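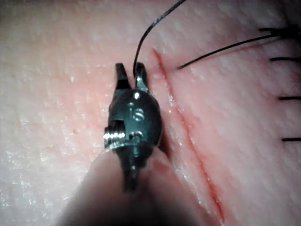
Cauã Brandão once told a first-year group at Brito that he had closed 18 pads before he liked the look of a single one, and that the part he kept getting wrong was the distance from the edge. Most learners will recognise the complaint.

Chapter 3
Closing a Straight Incision on the Practice Pad

In Chapter 2 you learned to load the needle and to tie a square knot on a cord. In this chapter you will put the two together and close a long, straight cut in a synthetic pad. The cut goes through the upper layer only. Deeper closure is left until Chapter 11.

A pad differs from living tissue in several ways. It does not bleed or swell, and its edges do not roll inwards as skin edges tend to. It will, however, tear if the thread is pulled hard, and it keeps every needle hole, so a badly placed stitch stays on view for the rest of the session. Pads from different makers vary in firmness. The exercises were tried on the Maltum and Claltach pads, and either will do.

Black thread is used throughout. It shows up well against a pale surface, and your teacher can judge the spacing of your stitches from across the bench.

Before you begin, look along the whole length of the cut. Find both ends. Decide where the first stitch will go and from which side the needle will enter. Beginners often start at one end and work along, and then find that one edge has crept past the other and left a small fold at the finish. Placing the first stitch at the middle and then halving each gap prevents this.

Grip the thread lightly in the jaws of the instrument. Do not crush it at any point that will form part of the stitch, as crushed thread frays and may break when the knot is drawn down. Lift it away from the pad in a loose curve so that it stays clear of the cut.

By the end of the chapter you should be able to:

place simple interrupted stitches at even distances
bring the two edges together without puckering
explain why tension matters more than the number of stitches

3.1 Entering and leaving the pad

The needle should enter at a right angle to the surface. Turn the wrist and let the curve of the needle carry it through.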